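Two-arm bench cell, right arm drops out of torque mid-task

Forum > Arms and Grippers > Troubleshooting
9 replies

nmollel
Posted 2 Apr 2026

We have a two-arm cell for kitchen tidying tasks, built on a Plakham controller. Since Monday the right arm has been losing torque partway through a run. It goes limp at the elbow, the forearm comes down on the table and the controller logs a bus timeout on joint 3. The left arm carries on as if nothing happened, and that worries me more than the fault does.

It has done this 64 times in 2934 cycles. No pattern by time of day. I swapped the power supply and reflashed the wrist board. No change.

Photo of the cell during a dish rack run. The right arm is over the rack with a small white object in the gripper, and the left one is back by the basket. 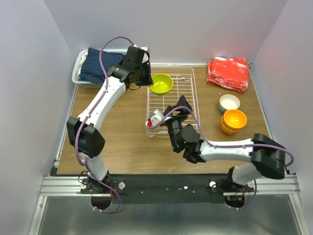 Nassoro Mollel

Arms are bolted to a common plate on the front rail, one purple cable per arm. Bus and power both go through that cable. Happy to post logs if somebody tells me which part they want.

londau_dennis

Cable. Look at the right elbow, it bulges out to the side there and then hangs down near the base. If nothing is holding it, every elbow move works the connector. We had the same timeout on joint 3 and it was a cracked crimp.

kniven

Could be the cable, but a timeout on one joint can also be a termination problem. Put a scope on the bus before you start pulling connectors. People on this board replace cables for a month and then find a bad resistor.

londau_dennis

A bad resistor would show up on more than one joint.

kniven

Not always. Mine didn't.

leire_c

Can we talk about the other part? One arm faults and the other keeps moving. That needs fixing first, whatever the cause is. On ours a fault on either arm holds both. The Plakham default is per-arm, you have to link them in the safety config and reboot. Please don't put hands in there to pick up a bowl until that's done.

nmollel

Agreed. I had assumed linking was on. I checked and it is off. I've linked them now and tested by pulling the bus plug on the right side. Both held.

mwaipopo_m

Holding both isn't free. If the left one is halfway into a basket with cloth in its fingers it will sit there pulling on it until you come back. We use a slow retract on the healthy arm and then hold.

leire_c

I'd still take a stuck towel over an arm moving next to a dead one. Retract assumes the path out is clear, and with a limp arm lying across the table it may not be.

mwaipopo_m

Depends on the spacing. Ours are further apart than these look. For this cell you may be right.

nmollel

Update. Took the elbow connector off the right arm. Two of the crimps were loose and one conductor was down to a few strands. Made a new cable with more slack at the elbow and a clamp on the white link just below it. Also scoped the bus as kniven asked, termination measured fine.

1596 cycles since then with no dropouts. I also found the left cable rubs on its elbow housing, so that gets the same clamp tomorrow. Leaving the arms linked with a plain hold for now.

kniven

Fair enough. Keep the old cable and cut the connector open if you have time, I'd like to know if it was a bad crimp from the start or if it worked loose.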